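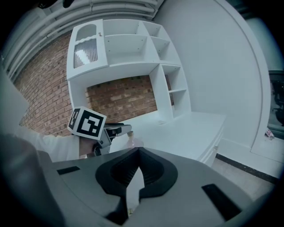 Hello all,

Thank you for the answers about the white desk with the hutch. I read them all on Tuesday evening and I will try to reply in one message.

First, the width. I measured again and the alcove is 79 cm inside, so a normal monitor will not fit there with its stand. I think I will use the desk for writing letters and for my small bottles, and keep the computer in the other room.

Mpho Hlongwane wrote:
> If the back of the hutch is open, do not push it
> hard against the brick. Leave 19 mm at least, so
> the air can move. And please fix the top to the
> wall, a tall hutch is heavier than you think.

I have left the gap of 19 mm. Through the alcove one can see the red brick, and I like it so much that I will not put a panel there. For fixing to the wall I bought two brackets from Gumede, but I have not yet drilled. Is a screw of 8 mm too thick for old brick?

Second, the little door at the upper left, with the arch and the ribbed glass. Somebody asked if the knob is the original. I do not know. It is small, round and gold, and the drawer below has a handle of another kind. I would prefer that they match, but it is not urgent.

My last question is about the top. It is white, and I am afraid of rings from bottles. At the moment I have only one small bottle standing there, with a tan top. 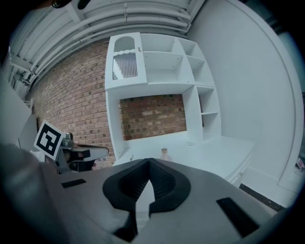 Jacobus Sibiya wrote back to me privately that felt pads under every bottle are enough, and that wax will only turn a white top yellow after some years. I had already ordered the wax from Tatine, so I will ask if they take it back.

If anyone has used felt pads on glass for a long time, please tell me if the glue holds.

With kind regards from Istusau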